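Platmont Open Day: Gallery

Published Sunday, April 25, 2021

The Platmont workshop opened its doors for one day to show the household handling work carried out under the Plustden project. Visitors moved through the stations in small groups. The notes on this page follow the order of the walk-through and are meant to be read with the station sheets handed out at the door. Anyone who missed a sheet can ask for one at the front desk.

Plustden collects demonstrations of ordinary chores performed by people using hand-held grippers. The demonstrations are used to train manipulation policies that are later run on a fixed pair of arms. The workshop has been recording for the project for nine months, with the bedding tasks added last.

Station layout

The stations were laid out along the usual working route, with the benches first, the furnished areas after them and the playback desk at the end. Groups were kept to the marked side of each station while a demonstration was under way. Questions were taken between runs, when the operator had put the grippers down.

Station 1: Calibration bench

Each session starts at the bench. The operator opens and closes both grippers through their full travel, and the software logs the jaw width at each end stop. If the two readings differ from the stored values, the fingers are removed, reseated and checked again. Visitors were invited to do one cycle each. Most closed the jaws too quickly for the log to settle, a common fault with new operators as well.

The reference blocks on the bench were machined by Ateo and are used for nothing else.

Station 2: Bedding

The bedding task uses a full-sized bed and a single cloth. The operator takes a corner, lifts it clear of the surface, draws the cloth across and lays it down. Cloth is harder to work with than rigid items because its shape changes with every contact, and a poor grip on the corner tends to show up later as a fold in the wrong place. The written procedure asks for a pinch close to the corner and a lift before any sideways travel. Operators are told to keep the idle gripper open and in front of them, ready for the second corner.

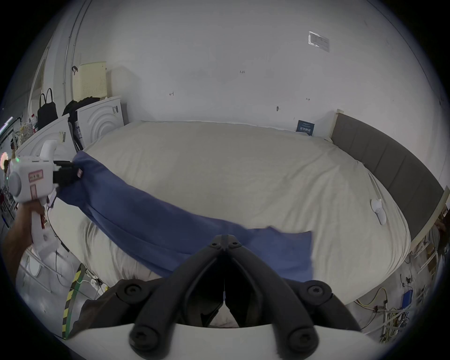 Dark blue cloth on the cream-coloured duvet, with one corner pinched and raised in the jaw of the left-hand gripper. The black gripper in the foreground has its jaws open towards the bed.

Station 3: Folding table

The folding table repeats the corner work on a smaller scale. Tea towels are folded in half and in half again, then stacked. The station was run at normal working speed, with a break between towels so that visitors could see the jaws released. The target is a stack with its edges in line. Stacks out of line are still kept in the data and are tagged as such, as the training runs make use of both.

A question came up several times about why the towels are all one weight. The first set was mixed, and the heavier towels slid off the stack when the jaws opened. Mixed weights will return in June, once the finger pads have been changed.

Station 4: Shelf and container work

Operators moved empty food containers from a bench to a shelf and back. The task has 20 listed variations, covering shelf height, container size and whether the lid is fitted. Only the lidded variations were run for visitors. The approach angle matters more than speed at this station: a gripper that comes in too low will catch the shelf lip, and the run is then stopped and restarted from the bench.

Station 5: Playback desk

The playback desk showed stored runs next to the plotted jaw width. A good grasp appears as a single clean drop followed by a flat line. Repeated small steps on the plot usually mean the operator has let the item slip and taken it up again. Visitors could scroll through 200 bedding runs and 600 from the folding table.

The plotting software was written by Rawat and is in daily use. It does not edit the recordings. Runs are trimmed in a separate step, and the original is kept.

Notes from the question sessions

Grip force: the hand-held units do not measure force directly. Jaw width is used in its place, and this works well enough for cloth and light containers. It is less useful for anything that compresses slowly, such as a cushion.

Left and right hands: both are used in every bedding run. Left-handed operators follow the same procedure, and no change is made to the tools.

Length of a session: operators work in short blocks and change task between them. Wrist fatigue was the main complaint in the early months, and the blocks were shortened as a result.

Room set-up: furniture is moved between sessions, and the new position is written on the session form. The software does not need the position, but the people reviewing the runs do.

Next open day

The next Platmont open day is planned for June and will include the mixed towel set at Station 3. The bedding station will run with two cloths. Group bookings should be made through the front desk, and closed shoes are required in all working areas.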